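Home Posts Replies Media Log in

Search posts
Enter a keyword

Jennylyn Saludo
22nd January

Okay, settle in, because I've been promising a thread on the new field ration heater trials for ages and my coffee is full. I spent 12 years in Army supply, mostly feeding people in places with no kitchen, so this is very much my kind of thing (sorry to everyone who follows me for the dog).

Quick background. The flameless heater most of us grew up with is a pouch, a splash of water and a rock or something to lean it on. It works, bless it, but it drinks water you may be carrying on your back, and in real cold it gives you a warm edge and a stone-cold middle. I have eaten a great many stone-cold middles!

The one being tried at Gravham is made by a small outfit called Hilto, and it's a group heater. One case, one pull tab, meals for a squad, and the water is sealed inside already. They ran it through the fall, starting in September, and 866 meals went through it before anybody wrote up a word.

My old friend Jocelyn Manalo was on the supply side of that, and she tells me the complaint she heard over and over was weight. The case comes in at almost 32 pounds full, and somebody has to be the one who carries it. I remember being that somebody, and my knees remember it even better.

The other worry is steam. Open that case at night in the cold and you've got a nice white plume standing over your position. Hilto added a baffle to the lid, and Jocelyn says it helps, though she'd like to see it tried somewhere colder and windier than Gravham before she says more than that.

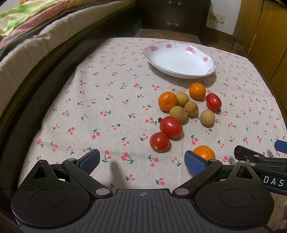
Eating together is the part I care about most, and it hardly ever gets a line in the reports. With single pouches everybody wanders off and eats in their own little hole. With one case you have to gather up, even for five minutes. I'm typing this beside a cherry-print tablecloth, with fruit out and a pretty bowl with pink flowers on the rim, and it's a long way from the hood of a truck, but the reason you sit down is the same in both places.

Next up is a longer run at Pretgate, 3055 meals if the funding holds, with a lighter case that the folks at Castillo are building the shell for. Jocelyn has promised to let me know how the weight comes out, and I'll add it to this thread when she does.

If you carried the old heaters, tell me your worst cold dinner. Mine was the beef stew.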